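Colle vinylique Durnel, prise lente
Réf. 1798
Ateliers et collectivités

La Durnel prise lente est une colle blanche en phase aqueuse pour le papier, le carton et le bois tendre. Le temps ouvert plus long permet de repositionner les pièces avant serrage. Le film devient transparent au séchage et reste souple, ce qui convient aux dos de cahiers et aux boîtes à rabat.

Application au pinceau plat ou à la spatule. Déposer une couche mince sur une seule face, assembler, puis laisser sous presse 2 heures. Sur bois, encoller les deux faces. Ne pas utiliser en extérieur ni sur support gras. 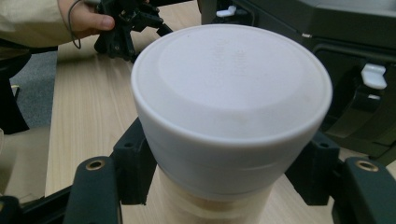 Bouchon blanc à bord arrondi.

Après usage, essuyer le goulot avec un chiffon humide et refermer. Conserver debout, à l'abri du gel. Les pinceaux se lavent à l'eau tant que la colle n'a pas séché.

Livraison
Expédition depuis le dépôt Javeck sous 2 jours ouvrés. Pas d'envoi vers les points relais en décembre.

Produits associés
Spatule Haltar, lame souple
Carton gris Hyun, format raisin

Questions techniques et fiche de sécurité : Sadia Kakakhel, service clients.
Page mise à jour le 5 octobre 2020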